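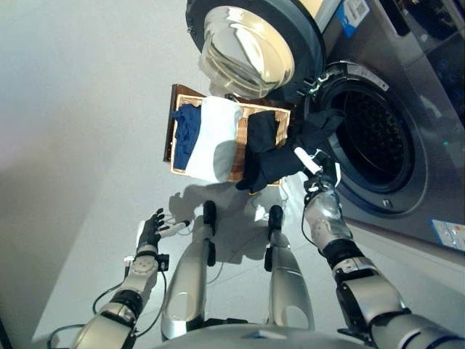

I've been meaning to answer Shivam's laundry question since it landed, because sorting is the one household subject where I have Opinions, and my family stopped listening to them years ago! I used to be a strict three-pile person (whites, darks, and the pile of things I was afraid of) and I've drifted a long way from that. These days everything comes down in one basket and I sort at the machine. It's the same arrangement you see in the photo, with the basket on the floor right in front of the open door, and navy, white and black all sharing it. The white one is the one I'd be thinking about. If it were my load, the navy and the black could go in together without a second thought, and the white would stay behind in the basket till the next round.

Anyway, to go through what you asked:

> From: Shivam Mathur
> Subject: [Trivico-home] one basket or several?
>
> Hi all, we finally moved into the Galtska Street place and
> the laundry closet is tiny. I can fit one decent basket in
> there, or 2 skinny ones that tip over if you look at them.
> My wife wants separate bins for lights and darks. I say one
> bin and sort later.

I'm with you on one bin, but only if "later" has a place and a time attached to it. Mine is the laundry room floor, right before the load goes in. If you sort upstairs on the bed you will end up with a heap on the bed at eleven at night and then you'll sleep next to it. Ask me how I know.

As for the skinny ones, we had a pair from Haseo in the old apartment and I hated them. The socks go straight to the bottom and stay there until spring. A plain low rectangular one is so much easier to dig around in, and you can set it down under the door so whatever you drop on the way lands in the basket and not on the floor. (I drop something every single time. It's usually underwear.)

> Second thing, what do you all do about liners? The one
> we're looking at has a light lining and I can already
> picture it going gray.

Get the light lining. I know, I know. But I had a dark one before and I lost a black sock in it for two months. I'd feel around, swear it was empty, and there it was all along. With a tan or cream inside you can see everything down there. Mine has gone a little dingy in the corners and I wipe it down when I remember, which I'll admit is maybe when company's coming. If you can find one where the liner comes out, great, throw it in with the towels.

> Third, the new washer is a front loader and it's our
> first. Do you leave the door open between loads? The
> door sticks out into the hall and I keep walking into it.

Yes, leave it open! Doesn't have to be wide. I prop mine a few inches and that seems to do it. The rubber gasket around the opening is where ours got funky, down in the fold at the bottom, and I didn't notice until my gym shirts started coming out smelling worse than they went in. Now I run an old washcloth around the fold after the last load of the day. I've pulled out 4 hair ties, a dime, and a piece of a grocery list that way, so it's worth a look even if yours smells fine.

I can't help with the hall. My shins have the same problem.

> Last one. Do you shake things out or just stuff them in?

Shake, or at least one at a time. I used to hug the whole basket load and shove it through the door, and I'd get these awful ropes of pant legs and sleeves with a dry patch in the middle. Taking each thing out by itself lets you check the pockets, too. My brother-in-law washed a pen in a load of work shirts last December and he still wears one of them, blue splotch and all, to every cookout.

The one place I'm still fussy is new black stuff. First couple of washes it goes in with nothing but other darks, cold, inside out. I had a black sweatshirt turn a whole set of white pillowcases a sort of dishwater color and I never did get them back. I tried the Lungu powder that somebody on here swore by (you know who you are) and it made them a slightly brighter dishwater. They're dust rags now.

So that's my vote, one low basket, light inside, sort on the floor. Tell your wife I'm sorry. If she really wants the separate bins, a mesh bag hung on the closet door for whites would probably keep the peace, and it won't tip over.

Does anybody have a good trick for fitted sheets in a front loader? Mine swallow everything else in the load and I'm sick of it.

Deb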